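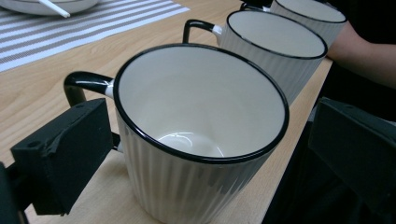
Our mug routine has developed a slip, and I'd love some fresh eyes on it because the rest of this project has been such a joy. We use a pair of hand-held grippers to record people doing table chores, and the recordings go into training an arm to do the same chores later. The task giving us trouble is the simplest one we have: pick up a mug, carry it across to the placemat, set it down. The mugs are the fluted kind, with raised ribs running from the rim down to the base and a squared-off black handle, and the fingers come in from both sides and squeeze that ribbed wall. It worked beautifully in January. Now the mug will sometimes start sliding down between the fingers once it's off the table, and every so often it drops.

I finally sat down and kept score over one long afternoon. Out of 53 lifts, 18 slipped enough that I had to throw the recording away. Most of those were small slides where the person set the mug back down in time, but one went over the edge, landed on its rim and broke into some nasty pieces. It missed my coworker's foot by a hand's width. We've stopped lifting anything breakable until I understand what's going on, so I have time to do this properly.

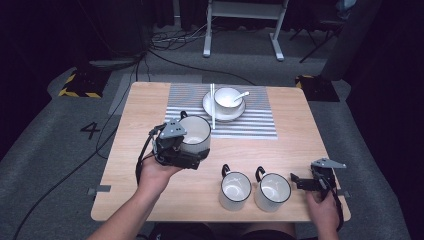 What I've tried so far:

I washed the mugs with dish soap and dried them well, in case it was grease from people's hands. A little better for a few lifts, then back to slipping.

I swapped the left gripper and the right gripper between hands. The trouble stayed with the same gripper, so I'm fairly sure it isn't the person. The other one slips too, just far less.

I asked everyone to squeeze harder. This helps, but their hands get tired and the motion gets jerky, and jerky is the last thing I want an arm to learn!

I also ran the open-and-close check in the Flurnico software (that's what logs how wide the fingers are). Fully open reads the same every time. Fully closed does not. It wanders from one squeeze to the next even with nothing between the fingers, and I don't know if that's a real gap or a bad reading. 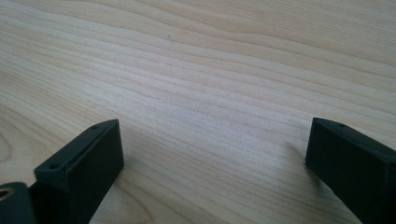 The fingers are printed parts and they've never been replaced. Could they be bending? Could the pivot be worn? Or is it something silly like the surface of the fingers getting slick? I don't mind taking it all apart, I just don't want to take it apart in the wrong order and lose the evidence. Any ideas at all are welcome, even half-baked ones.

Perla Villaseñor
9/16/21

get plastic mugs. problem solved and no broken pieces. we went to plastic for everything and never looked back

Rakeck

What a great write-up, and good call on stopping the lifts. I teach an evening robotics class and we build grippers very much like these, so I've met this fault more than once. I think you have two things going on at the same time, and they make each other look worse.

Start with the closed reading, before you touch a single screw. Close the empty fingers with a slip of plain paper between them near the tips and try to pull the paper out. Then do it again with the paper down near the base. If it holds tight at the base and slides out at the tips, the fingers are spreading under load. Do the same on your good gripper so you have something to compare. It takes a minute and it doesn't disturb anything.

Next, hold one finger still and wiggle the other one side to side, across the direction it closes. A tiny bit of play is normal. If you can hear it click, look at the pivot. Printed parts that turn on a pin go oval in time, and then the finger can twist as it squeezes. On a flat box you'd never notice. On a round mug the finger ends up touching on one edge, and with ribs it may be riding on just a rib or so. That would explain your wandering number too, because the fingers meet at a slightly different angle each time.

Then look at the gripping surface. Is there tape or any kind of pad on it? Anything soft will pick up dust and skin oil, and once an edge starts to lift, the whole strip can creep. It feels exactly like the mug is slipping when it's the tape that's moving! Peel it all off, clean the finger with rubbing alcohol, let it dry, and put on something fresh with a bit of give. Thin silicone sheet is lovely for this. Run it a little short of the edges so there's no lip to catch on.

Please change one thing at a time and redo your afternoon of lifts after each. I know that's slow. Your 53 is a wonderful baseline and it would be a shame to waste it. Practice with something that won't shatter, but go back to the real mugs for the final count, since a smooth plastic cup won't tell you how the ribs behave. Closed shoes and a folded towel along the table edge in the meantime.

Higinio Ochoa

Agree with Higinio on the pivot. One more to check — are the screws that hold the finger onto the body snug? Ours backed out a half turn over a couple of weeks of steady use and it looked just like a bent finger. Don't crank them down hard though, the plastic will crack around the hole. I did that on a Langat frame and had to reprint the whole jaw.

Also, where are people grabbing? Right up under the handle, the mug's weight is off to one side and it wants to roll. We got a lot fewer slips when everybody went a little lower and kept the handle clear of the finger.

Jilow

Thank you all so much, this is fantastic! The paper test was clear as day. On the bad gripper the paper slides right out at the tips and holds at the base, and on the good one it holds in both places. I can also feel a small click at the pivot, so a new pin and a fresh pair of fingers are on the printer list for tonight.

I went back through our close-up shots with Jilow's point in mind, and I feel a little sheepish about how high we've been grabbing.

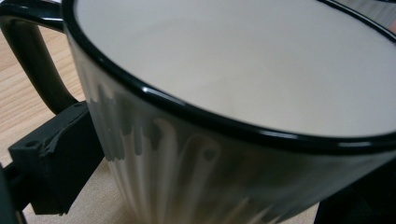
Finger pressed against the mug just below the handle. Note the ragged strip along the top edge of the block.

I'd looked at that edge so many times that I'd stopped seeing it. The cleaning and fresh pads come first, then the pin, then the fingers, with a full set of lifts in between each one. Silicone sheet is ordered. If the numbers come down I'll post them, and if they don't I'll post those too and bug you again.

Rakeck, we do have plastic cups for practice, but the arm has to manage real mugs in the end, so I'm stuck with them!

Perla Villaseñor

good luck with it. tape the floor side of the table too if its bouncing off there

Rakeck

Contact us | Copyright 2021, all posts belong to their authors | Back to top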